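We got to the priory at Clallden a little after nine on Tuesday, which was early enough to have the cloister to ourselves, apart from a very patient gray cat. The sisters open the house to visitors every July, and I had been promising my aunt for years that I would go!

Nkechi Isah met us at the gate and took us straight to the chapel. It seats 89, and she told us that on the feast of the Guardian Angels people stand all the way back to the Andorgate road (well, nearly). The choir sang the antiphon for us twice, the second time slowly, so those of us with rusty Latin could follow along.

Then came the library, up a narrow stair, with 3000 books and a lovely smell of floor wax. I could have stayed there until Vespers. Lunch was lentil soup and brown bread, eaten in silence while a sister read from Tobit, and afterward we were shown the guest rooms, where two of our group from Uren hope to make a retreat in the fall.

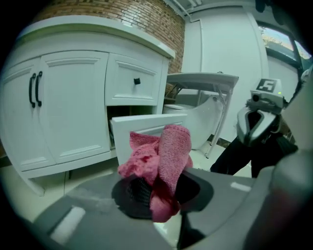
Do you have to be Catholic to stay at the guesthouse?

Guests of any faith are welcome, and you may join the sisters for prayer or simply keep quiet in the garden.

We caught the last bus to Edet with our arms full of honey and candles.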